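2024年10月20日(日)

七時半に起きた。雨は上がっていたが寒いので、今季はじめて厚手の靴下をはいた。朝は食パン一枚とゆで卵、昨日の残りのみそ汁。洗濯機を回しているあいだに新聞を読み、干してから机に向かった。

今日は台所道具とテーブルまわりの片づけをすると決めていた。先週からずっと先延ばしにしていて、食事のたびに物をよけるのが面倒になっていた。郵便物、輪ゴム、使いかけの乾電池、姪が置いていったおもちゃ。どれも行き場が決まっていないので、結局テーブルの上に戻ってくる。

まず郵便物を分けた。ホンダの点検の案内は冷蔵庫の横に貼った。期限は月末なので、来週中に電話する。保険の通知は封筒から出して書類箱へ。あとはほとんど広告で、まとめて紐でしばった。

乾電池は使えるかどうか分からないものばかりで、懐中電灯に一本ずつ入れて試した。使えたのは2本だけだった。残りは回収に出す袋に入れて玄関に置いた。輪ゴムは古いものがくっついていたので捨てた。

次におもちゃ。姪が夏に来たときのままごと道具が、紙袋に入ったまま椅子の下にあった。食べ物の形をしたものが多い。袋の底に砂がたまっていたので、一つずつ乾いた布で拭いてから移すことにした。

テーブルの木は赤みのある茶色で、光が当たると筋になって白く光る。布で一度拭いたのに、細かいくずがまだ少し残っていた。青緑のプラスチックのボウルを右側に置いて、片づけるときの入れ物にする。深さがあるので、小さいものならこれで足りる。白い落花生の形のものは思っていたより大きい。殻つきの落花生をそのまま太らせたような形で、表面につやがない。 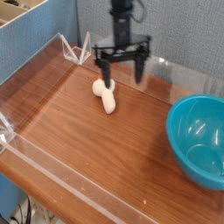

ボウルのこと

青緑のボウルはもともとサラダ用に買ったもので、ダカットレイという雑貨屋の閉店セールで800円だった。定価は覚えていない。買ったときは大きすぎると思ったが、豆をもどしたり、米をといだり、けっこう使ってきた。ただ去年、同じくらいの大きさのステンレスのものをもらってから、食べ物には使わなくなった。戸棚の奥に入れておくより、おもちゃ入れにしたほうがいい。縁が丸めてあるので、子どもが持っても手が痛くないと思う。

置き場所は窓の下の棚の一番下にした。ここなら姪が自分で出せる。棚には古い雑誌が積んであったので、それもこの際どかした。料理の切り抜きだけ残し、雑誌そのものは広告と一緒にしばった。切り抜きのうち、栗の渋皮煮は来週やってみるつもりで、冷蔵庫に貼っておいた。去年は砂糖が足りなくて日持ちしなかった。

昼

うどん。ねぎと油揚げだけ。食べ終わってから、テーブルをもう一度拭いた。今度はぬらしてかたくしぼった布で、木目に沿って動かした。乾いた布で仕上げると、くずはなくなった。輪じみが一か所あって、これは落ちない。前に熱い土鍋を直接置いた跡だ。

午後

ナトナエルさんから電話。ナトナエル・ハドゥグさんは前の職場で一緒だった人で、いまは隣の市に住んでいる。貸していた折りたたみの椅子を今度の土曜に返しに来るという。ついでに、いらないものがあれば引き取ると言うので、ステンレスの鍋が一つ余っていると話した。蓋のつまみがゆるんでいるが、ねじを締めれば使える。ほしいとのこと。鍋は洗って新聞紙でくるみ、玄関に出しておいた。

電話のあと、駅前まで歩いて買い物。牛乳、玉ねぎ、台所用の洗剤、引き出しに敷くシート。シートはトヴォフというメーカーのもので、1,000円札を出して107円のおつりだった。思ったより高い。帰り道で金木犀のにおいがした。もう終わりかけで、道に花がたくさん落ちていた。

帰ってから引き出しを一段だけやった。中身を全部出して、掃除機で隅のほこりを吸い、シートを切って敷いた。寸法を測らずに切ったら少し短く、奥に隙間ができた。見えないところなのでそのままにする。菜箸が何組も出てきたが、長さがそろっているものだけ戻した。

夜

鮭を焼いて、玉ねぎのみそ汁と、ほうれん草のおひたし。テーブルに何もよけずに皿を並べられた。洗濯物はまだ少し湿っていたので、部屋の中に移した。

姉に、おもちゃを棚に移したとメールした。次に来るのは十一月の連休になるらしい。それまでに残りの引き出しと、流しの下をやる。明日は燃えるごみの日。しばった雑誌は資源ごみの日まで玄関に置く。

十時半に寝る。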